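We got to the Fandale building a little after nine on Wednesday, signed the visitor sheet and were taken upstairs by Lilian Masanja, who runs the hand-tool side of the work at Rondeo. There were 2 visits booked that day and ours was the first.

The point of the trip was to compare two grippers before we order any. Both are hand-held: a person works them directly, and the recordings are used later to train an arm. Rondeo had set out its own model and the Flomeson, and let us use either for as long as we liked. The Flomeson is lighter in the hand. The Rondeo closes more evenly, and I found it easier to tell when I had hold of something. Kirsty Kinnear preferred the Flomeson for anything above waist height.

Most of the morning went to household jobs - doors, drawers, lids. Rozália Szilágyi from our group thought doors would be the easy part. They were harder than drawers for all of us, as the hand has to follow the swing and the wrist runs out of room.
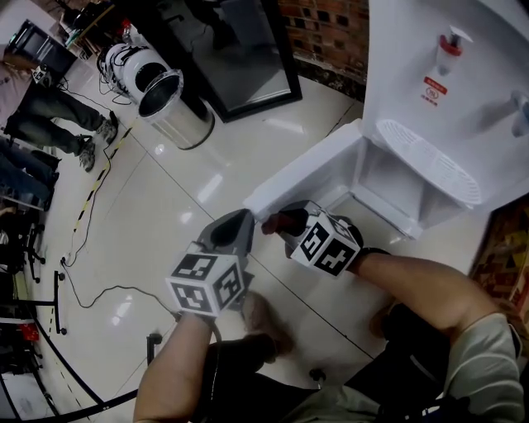 Jenő Bognár
Test technician, Fülöp

The water dispenser is one of the regular stations. It has a low cabinet under the taps, and the door opens to the left, so it is worked sitting down with a gripper in each hand. The white cubes with the square black patterns are the markers used for tracking. Lilian asked us to keep them in view of the head camera, and this takes practice when you are reaching low. I lost mine several times by turning my left wrist in.

After the break we saw the recordings played back. Ildikó Boros showed us how she sorts them and which ones she throws out. The set for doors stands at 3625 recordings, against a target of 3000, but she wants more low cabinets in it. Of our own tries she kept 112.

We asked about spare fingers and tips. Rondeo sells them in pairs and Flomeson only as a full kit, so that will count for us. Kirsty is writing to both for prices, and we have asked to borrow one of each for July.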